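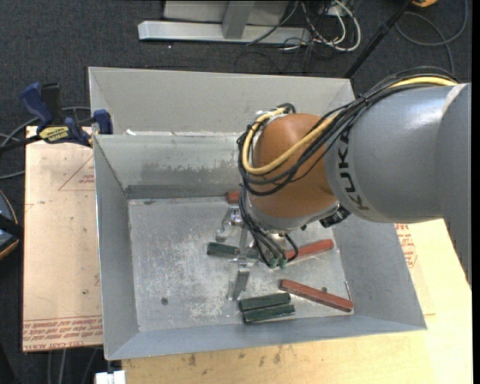

Does Hundix cope with parts that land any which way, or do you still have to line them up first? asked a reader from Warkthorpe after my last post.

Robots & Automation | Bench Reviews
December, posted by Hayes

Any which way is the whole point! It's picking software you add to an arm you already own, and I've been feeding it wooden blocks, red and green, in a metal bin.

Setup took me 25 minutes, plus a coffee. The calibration screen is lovely – big buttons, plain words, and it lets you go back a step.

My favorite bit is the grip planner. You get 3 candidate grips per block, ranked, and you can veto one with a tap.

Gripes: the manual is thin on cable routing, and the bin walls have to be typed in by hand. I got the slope wrong twice.

Price is $3000 for the license, with the Skarimbridge support desk included. They answered me at 9 p.m.!

Next up is a run of 200 picks with the log switched on. I'll post the numbers, good or bad.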